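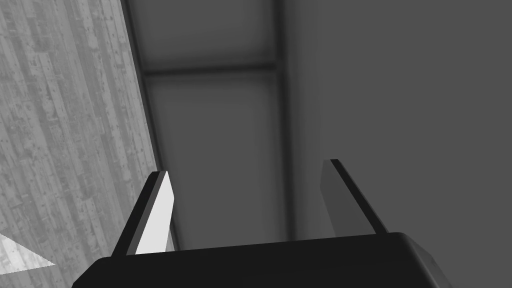

Slide 1 – opening slide, computer rendering, dark in front with a bright face toward the left

Finding Leaks in a Small Water System
Zahira Ong, speaker notes

Start on time. Mention that the handout has the night flow worksheet on the back page.

Preltlow has 3,000 connections, most of them homes. The oldest mains are cast iron, under the streets by the Cerow. When I started there, we were pumping far more water than we billed for and calling the gap "system loss." It had its own line in the annual report and we copied the wording over every year.

Ask: who here knows their night flow? Wait for hands. If hardly any go up, spend an extra minute on the next slide.

Slide 2 – Night flow
Between 2 and 4 a.m. most customers are asleep. Whatever is still moving through the mains is leaks, plus a few known users such as the hospital laundry and the bakery on Zein Street. Take those off first. We read the tank outlet meter by hand for a month before we bought anything.

Slide 3 – Splitting the town
We made 3 zones by closing valves that were already in the ground. Say this slowly: check that the valves close before you plan around them. One of ours had been paved over, and another turned freely and did nothing. Finding good valves took most of July.

Pressure dropped at the top of Zein Street while the zones were closed. We had calls. Next time I would put a card on every door first.

Slide 4 – What we found
The riverside zone was the worst, as expected. The surprise was the newer zone on the hill, where plastic service lines had been joined badly at the curb. No water on the surface – it was going straight into gravel. The biggest single leak was losing roughly 300 gallons an hour.

Slide 5 – Meters
We also replaced 769 customer meters that were past their rated life. Old meters tend to read low, so part of the gap was water people had used and never been billed for. Keep the two kinds of loss apart in your records. Expect complaints about higher bills, and have somebody at the counter who can explain them.

Slide 6 – Sharing equipment
We borrow the listening gear from Kuvov and they borrow our valve key and truck. The agreement is one page. Copies are at the side table.

If short on time, skip slide 6 and go to questions.

Likely question: cost. Give the staff hours first, then the repairs. Crew overtime is on the handout, page two.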